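Comunidad > Deportes > Béisbol > Reglas y anotación

Tercer strike que se le cae al receptor: ¿cuándo puede correr el bateador?
Publicado el 23 de julio por anotadora_dominguera

Hola a todos, y perdonad de antemano si me alargo, que siempre me pasa. Este año llevo la hoja de anotación del equipo de mi hijo, el Fornard, en la liga de verano de Gedcombe. Tiene 11 años y es el primer curso en que les dejan correr con el tercer strike no atrapado. En la quinta entrada del último partido contra el Timmermans teníamos un corredor en primera y un out. Nuestro bateador abanicó, la bola se le escapó al receptor hasta la valla y el niño salió disparado hacia primera, con toda la grada gritándole que corriera (yo también, lo confieso). Llegó de sobra, pero el árbitro lo cantó out y lo mandó al banco.

Se montó un buen lío. El partido anterior habíamos visto una jugada que me pareció idéntica y el corredor se quedó en la base tan tranquilo. ¿Se equivocó el árbitro? Y ya que estoy, ¿cómo lo apunto en la hoja? Puse una K y luego la borré, y ahora tengo un agujero en el papel.

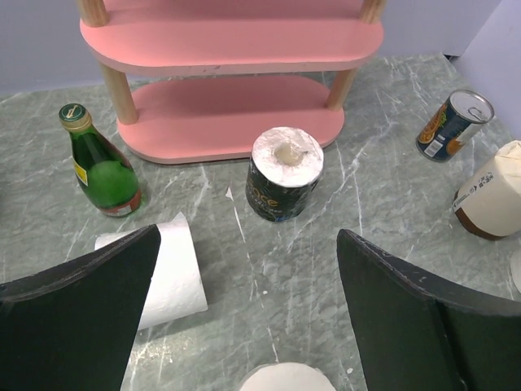 zurdo_de_trenska

El árbitro acertó. Con la primera ocupada y menos de dos outs no se puede correr, punto. Mi sobrino juega en Trenska y les pitan lo mismo todas las semanas. Lo de la hoja no lo sé, yo eso lo dejo para los que tienen paciencia y buena letra.

jardinero_jubilado

Buenas tardes, y bienvenida al gremio de los anotadores, que es muy sufrido pero se le coge cariño. El compañero tiene razón, aunque te lo cuento con más calma para que puedas explicárselo a los demás padres, que seguro que te preguntan.

1. Con la primera base libre, el bateador puede intentar llegar siempre que el receptor no atrape limpiamente el tercer strike. Da igual que haya cero, uno o 2 outs. Si la bola bota antes de entrar en la mascota, tampoco cuenta como atrapada, y esto despista muchísimo a la gente.
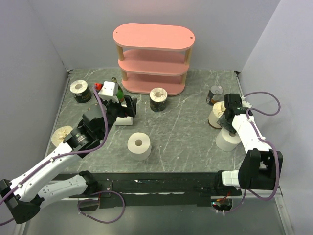 2. Con la primera ocupada, solo puede correr si ya hay dos outs. En vuestro caso había uno, así que el chico estaba out desde el momento del strike, por muy lejos que se fuera la pelota. Eso sí, la bola seguía viva y vuestro corredor de primera podía haber avanzado por su cuenta y riesgo.

3. Cuando el bateador tiene derecho a correr, la defensa tiene que tocarlo o tirar a primera antes de que llegue. En campo grande son 90 pies y da tiempo a casi todo; en los campos de los pequeños las bases están más juntas y un tiro malo se paga caro.

La razón de la norma es bonita, por cierto. Si se permitiera correr siempre, un receptor pícaro podría dejar caer la bola a propósito y sacar un doble play facilísimo, con el pobre corredor de primera obligado a salir.
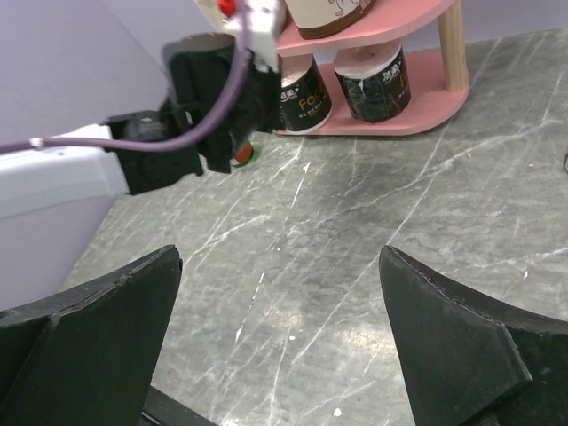
Con dos outs ese truco ya no le sirve de nada, porque con un out se acaba la entrada, y por eso ahí la restricción desaparece. Seguramente la jugada del otro partido fue así, o bien tenía la primera libre. Mira tu hoja de aquel día y saldrás de dudas.

En cuanto a la anotación, la K estaba bien puesta, mujer, no tenías que borrarla. El ponche se le apunta al lanzador y al bateador incluso cuando este llega a salvo. En ese caso añades WP si fue lanzamiento salvaje o PB si la culpa fue del receptor. Para el agujero, un trocito de cinta por detrás y a seguir. Yo tengo hojas de abril que parecen un colador.

anotadora_dominguera

¡Muchísimas gracias a los dos! He mirado la hoja y, en efecto, en la otra jugada había dos outs. El sábado se lo cuento a la grada, a ver si me dejan terminar la frase.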